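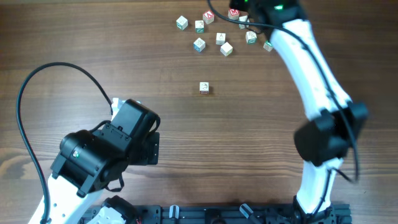 Nillar Opens Reading Corners in Braltmont Libraries

Print this page | E-mail this page

BRALTMONT – Nillar, the maker of children's learning materials, will open reading corners in 3 public libraries of Braltmont this January. The corners are made for children who are learning their first letters, and for the parents who sit with them. Entry is free and no library card is needed.

Each corner will have 60 picture books and low seats for adults and children. Every Tuesday afternoon a library employee will read aloud for 50 minutes. After the reading, families can stay as long as the library is open.

The project was prepared together with the Thoroddsen Foundation, which pays for the books during the first year. Nillar pays for the furniture and for its delivery.
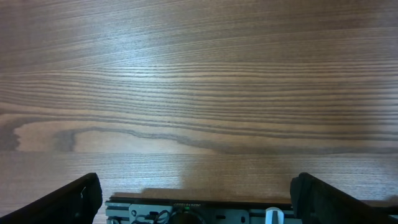

Many families in Braltmont speak another language at home, and the libraries have asked that this should be respected. For this reason a part of the books has text in two languages. Parents may also propose titles which they miss on the shelves. The proposals can be given at the information desk.

Schools and kindergartens can reserve a corner for a group in the morning hours. Nillar will also give 100 letter posters to teachers who register their group before the opening. The registration form is available in all participating libraries.

Related items
- Nillar moves its warehouse to Zirnora
- Thoroddsen Foundation accepts new applications for reading projects
- Braltmont libraries extend evening hours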